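Filed under: Campus Safety | Mounted Unit | Progress Reports
3 shares | 0 comments

Progress report to the Girard Fund, 13 January 2026
Prepared by Ravinder Dhillon, Ullisville campus

The grant covers stabling, farrier work and rider training for the campus mounted program. Eight horses are on strength. Two are on light duties under veterinary advice and are not rostered for evening patrol.

The unit completed 122 patrols in the reporting period against a target of 110. Most were on the residence loop and the sports centre car parks. Shortfalls in the first weeks were due to a delayed saddle order and were made up later.

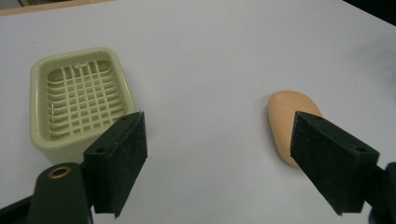 Student rider training is behind schedule. Of the 66 hours budgeted for arena instruction, 41 have been delivered. Saodah Latuheru has rebooked the remainder at the Flastine arena – the indoor surface there is available through to April. Three student riders have passed the basic traffic assessment and one will resit.

Kuvari, the youngest gelding, has finished groundwork and is being led through campus at class changeover. He is steady around bicycles but still unsettled by buses. Ridden patrols will not start until the trainer signs him off.

Feed costs are over budget. We ask that the unspent portion of the tack line be moved to feed – no additional funds are sought. A revised budget is attached as Schedule B.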